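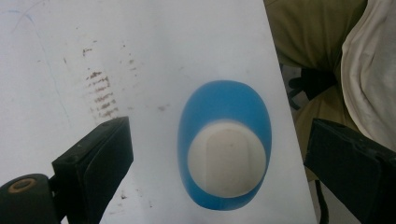
Grupo de Manipulación y Teleoperación · Foro de ayuda

**¿Pinza de mano Hinora o Fedton para objetos lisos y redondeados?**

**Delia Bălan**

Estamos comparando dos pinzas de mano para grabar demostraciones de agarre: la Hinora, con dedos rectos y rígidos, y la Fedton, con las puntas forradas de silicona. El controlador es el mismo en los dos casos, un Gosine, y la cámara va montada en la propia pinza.

Con cajas de cartón no veo diferencias. El problema son los objetos de plástico liso con forma ovalada. Al cerrar la Hinora, el objeto gira un poco antes de quedar sujeto y la orientación final cambia de una toma a otra. Hice 30 intentos con cada pinza: la Hinora perdió el objeto 3 veces y la Fedton ninguna, pero la Fedton cierra más despacio y tapa parte de la vista.

¿Merece la pena cambiar de pinza o se puede arreglar con los dedos que ya tengo? La mesa es blanca y mate, por si influye en la exposición.
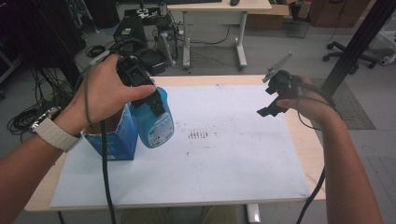
También quiero grabar tareas a dos manos, por ejemplo sujetar una botella con una pinza y trabajar con la otra, así que lo que elija lo tendré que comprar por duplicado.

**Caroline Athumani**

Yo no cambiaría todavía. Ese giro suele salir cuando los dos dedos no tocan a la vez. Comprueba primero el cero de la apertura en el Gosine; en la nuestra venía desplazado y el dedo izquierdo llegaba antes.

Después pega una tira de goma fina en la cara interior de cada dedo. Nosotros usamos la de Cârstea, que se corta con tijera y aguanta unas 500 tomas antes de empezar a levantarse por la esquina. Tenemos 2307 demostraciones grabadas así y las perdemos casi siempre por el cable, no por el agarre.

Para dos manos, pasa los cables por el antebrazo y sujétalos con velcro cerca del codo. Si cuelgan directamente de la pinza, tiran al levantar la muñeca.

No mezcles los dos modelos en el mismo conjunto de datos. La cámara queda a otra altura y luego hay que separarlo todo.

**usuario_taller**

La Fedton, sin duda. La otra no la he probado.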